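*Project report, term two. Kit reviewed: Randik two-arm bench kit, supplied by Finmont. Partner: Lemlem Admasu. Supervisor: Gebremedhin Negash.*

I picked this project because I wanted to know whether a ready-made two-arm kit is worth the money for a small teaching lab, or whether we'd be better off building our own again like last year's group did. Spoiler: I still don't have a clean yes or no, but I've got a lot of opinions and a fair bit of data to back them up.

## What you get for the price

The Randik kit costs $3,936 before shipping. For that you get two arms with grippers, the rails for a frame, cabling, a power box and a year of the Mamo control software. You don't get a table. I missed that line on the order page completely, and so did Lemlem, so our first week was mostly spent finding a table the right size (we ended up with a nice solid wooden one – no complaints there).

Putting it together took the two of us 14 hours over several afternoons. The printed guide is fine up to the point where you mount the second arm, and then it just says "repeat for opposite side", which is a bit cheeky given the cable lengths aren't the same on both sides. We routed the right-hand one wrong and had to take it all off again. I'd call the build suitable for second years and up. First years could do it with someone hovering.

## The task we gave it

Finmont advertises the kit for "light household and pharmacy-style handling". Gebremedhin suggested we take them at their word, so we set up a job with pill bottles, little tubes and vials, and their caps. The arms are meant to pick a container off the black surface, bring it across to a wooden board on the right side and leave caps and containers sorted. There's a potted succulent on the table too, which stays put the whole time and counts as a fail if an arm touches it.

We drive the arms by hand first to record examples, then Mamo trains on those and tries it alone. We recorded 100 examples over October, swapping drivers whenever one of us got sick of it.

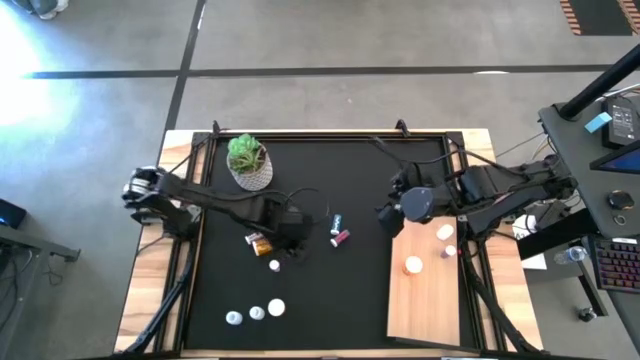

*Fig. 1. Left gripper down near the small items, right gripper over the corner of the board.*

Caps were the worst part by a mile! They're small and low, and the stock gripper fingers are thick at the tips, so you end up pushing a cap along the surface until it hits something. I had way more luck picking up the bottles lying on their sides than anything flat. Lemlem was better at caps than I was (she comes in almost sideways and I never got the hang of it), and you can see that in the results, where her examples finish a lot faster than mine.

Something I'd tell anyone buying this: glue thin rubber to the fingertips on day one. Finmont sells a soft-tip set as an extra, but we made ours from a bike tube and they held up all term.

## How it did on its own

We ran 19 solo trials. I'm scoring them simply as full, partial or fail, because we tried a fancier points system and spent more time arguing about points than running the robot.

| Result | Trials |
|---|---|
| Full sort | 6 |
| Partial | 9 |
| Fail | 4 |

Two of the fails were plant touches. The other two were the arms getting too close to each other and Mamo stopping everything, and I'm pretty happy it did. The stop is quick and you can restart from the same pose without homing both arms again, which saves heaps of time.

The partials nearly all went the same way. Bottles moved okay, then the arm got stuck hunting for a cap. Light mattered more than I thought it would as well. We get strong sun on the floor beside the table, and my trial notes have the words "glare again" written next to a lot of the bad runs. I can't prove it with this few trials, so please treat that as a hunch. A blind would be a cheap thing for the next group to try. 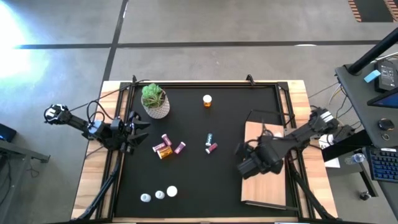
*Fig. 2. Pink-and-white vials and an orange pill bottle grouped mid-table, with the two arms on either side.*

I found the layouts with lots of vials close together harder to drive than the spread-out ones. The grippers are wide when they're open, so going for one vial can easily nudge its neighbour. Next time I'd start with everything well apart and bring things closer together bit by bit. We mixed it all up from the beginning and I think we paid for it.

## Support and software

Mamo is friendly to use. The recording screen is clear, playback works, and naming your runs is easy. Exporting is another story – it wants to send everything to your Finmont account first, and on our campus network that dropped out constantly. I emailed support and got a useful answer the next morning with a setting for saving locally. It should be in the manual.

Spare parts ship from the Hurkonport warehouse. We ordered one wrist cable, and it arrived before we'd finished complaining about needing it.

## Would I buy it?

For a lab that already has a table, a spare computer and someone who doesn't mind fiddling with cables, I'd say yes. The arms feel solid and nothing broke apart from that one cable (my fault, I pinched it in the rail). If the plan is to sort tiny flat things like caps, I'd budget for different fingers or make your own before recording anything.

Compared with last year's home-made arms, we got to real trials much sooner. Their group learned more about motors than we did, though, and Gebremedhin pointed out that might matter depending on what the course is for. Fair call.

## Left to do

- Rerun the same trials with a blind up
- Try the official soft tips against our bike tube ones
- Record a caps-only set, all driven by Lemlem
- Fix the label on the power box, it's still upside down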